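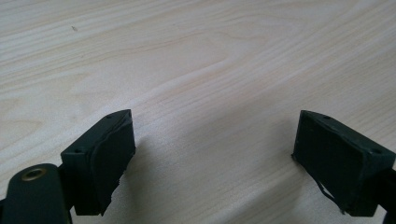 The Skatemer hand grip kit arrived from Plornent in March, in a box big enough for a toaster. I paid 38 quid for the add-on finger pads as well, having read that the bare plastic lets go of anything smoother than a brick.

First, the good. It went together in one evening, and the 11 pages of instructions are in real English. You squeeze, the two green fingers close, and a small counter in the handle logs every grip. Mine says 2225. Most of those were the same teaspoon.

Now the pads. They hold beautifully on mugs, pens and the remote. They are less keen on holding on to the fingers. The left one has started to curl along its edge and has a ragged corner, and I've been told by Plornent's support desk in Kendville to "press firmly for 12 seconds". I have pressed firmly. I have pressed with feeling.

The Bowen version has moulded pads and costs twice as much — I looked, then closed the tab. Spare pads are on order, and I've bought some glue, which the instructions say not to use.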